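New house rules for serving robots, and I'm mostly on board

By the Broler workshop desk | January
2 min read

Moria has finally put out its good practice sheet for robots that carry food and drinks, and I read the whole thing over lunch so you don't have to. It's short! The part everyone at my end of the building is talking about is the tray rule. Before an arm moves a loaded tray, both fingers have to be fully open, lined up with the rim, and held still for 2 seconds. Drinks get carried at 25 percent of top speed — slow enough to make you want to grab the cup yourself (please don't, that's rule four).

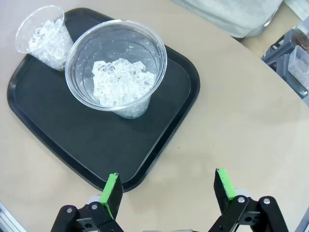

Kettunen wrote in to say that 25 percent is too fast for anything with ice in it, and that the limit should depend on how full the cup is, with open cups getting their own line in the sheet. Fair point. Moria says it will look at comments for 90 days, so send that one in.

The other big change is about people. If anyone is working within reach of the table, the arms have to drop to a slower mode, and one person has to be named as the operator for that run. I like this a lot. We've been loose about it, me included, and I've had plenty of mornings where two of us each thought the other one was in charge.

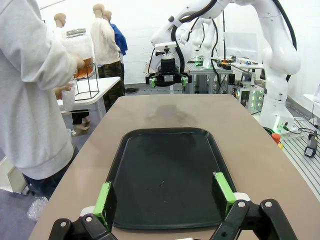

Then there's the stop button. The sheet wants it on the same side as the operator, with no cables or tools lying over it, and it wants a test press logged at the start of every shift. Pornus has been doing the log for months and tells me it takes less time than making coffee.

My one gripe is the training bit. Visitors get a seven-point safety talk before they come in, even if they're only dropping off a box, and I can already hear the sighing. 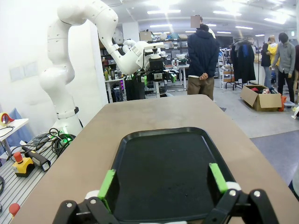

Wiping down the gripper pads between runs is in there too, though it's listed as advice for now. I'd make it a rule. The sheet takes effect once the comment period closes, and the printed copies should reach us before then.

7 comments | 25 shares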